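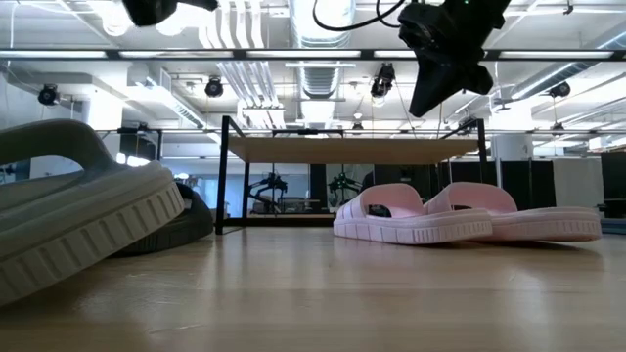
Speaker notes: pairing and shelving slip-on shoes
Jun 8, 2023
By Nighat Dogar

Start when the room has settled. Thank Iqra Baloch for the invitation. Say the talk is for people who look after a shared doorway: hostels, clinics, prayer rooms, nurseries.

Point one. Slides and clogs are harder to keep tidy than laced shoes. They get stepped out of while walking, so one lands on its side and the other goes somewhere else. At Rukgate we had 200 people through on an open day and spent most of the evening matching pairs.

Point two. Pair first, shelve second. Put left and right together on a table or the floor, toes the same way, then lift them as a pair. People who shelve single shoes end up doing the job again.

Point three. Sort by colour before size. Pale pink next to dark green is quick to tell apart across a room. Size marks are often worn off the footbed. (Pause. Ask who has tried it the other way.)

Point four. Chunky soles need height. Measure the tallest strap and leave a gap of 3 cm above it. A low shelf with an open front is fine. Thin boards on a metal frame wipe down easily. Mention the Henar site, where the gap was too small and the straps got squashed. 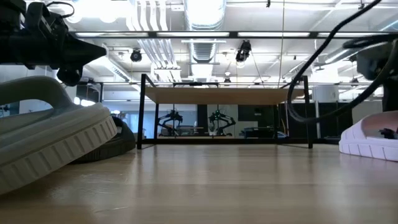 Should the shoes face in or out?
Heels out, toes to the wall. The owner can pick up both with one hand and put them straight down ready to step into.

Point five. Wipe the soles before they go up. Ridged sides hold grit, and a soft brush gets it out faster than a cloth. Allow 5 minutes for questions, then hand over to Tahira Lashari for the part on coats.

Last updated: September

Comments

Nighat Minhas: We do colour first as well. Black ones are still a nuisance.

Virk: What brush do you use?

Nighat Dogar: An old nail brush. Anything soft will do.

Nighat Chaudhry: Could you put the coat notes up too please?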